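Rorley 5 Backpack Pump - wildland fire, 5 gallon

In stock. Ships from the Plenau warehouse, usually next day.

Collapsible bag style backpack pump for mop-up, burn piles, ditch and fence line work. Crews, ranches, anybody doing a prescribed burn. Holds 5 gallons. Dry weight 8 lb with the trombone pump and hose on.

Double action pump - sprays on the push and on the pull. Brass barrel, twist nozzle, straight stream or fan. Stream reaches 22 feet on level ground, less into wind obviously. Wide fill cap, takes a creek dip or a garden hose. Strainer basket sits under the cap, leave it in.

New for this season: padded hip belt, longer hose. The old hose was too short for tall people, we heard you. Hose from the new one fits the old bag, same threads.

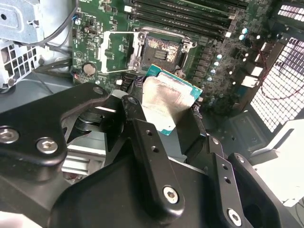 Straps adjust from the front. Quick release buckle on the left side only. Bag is coated nylon, yellow. Patch kit included, two patches and glue.

Water only, or water with class A foam. No fuel, no weed killer, no bleach. Drain before freezing weather, pump it dry, hang it upside down with the cap off. Grease the pump shaft once in April before burn season and again if it gets stiff. Any silicon grease works.

Not a substitute for an engine or a hose lay. Check your county burn rules and get the permit first.

Price: $124 each. Case of 8, call for pricing - ask for Rasha Matar or Hussam Shboul. Agency POs accepted, tax exempt form has to be on file before we ship.

Parts we stock
Nozzle tip
Pump shaft seal kit
Hose with clamps
Fill cap and strainer
Hip belt (new style, fits older bags to)

Warranty two years on the pump, one year on the bag. Punctures and burn holes not covered. Returns within 30 days if it hasnt been filled.

Goes with: Palumbo fire rake, Kutitberg drip torch (torch ships empty, ground only).

Page updated September 20, 2023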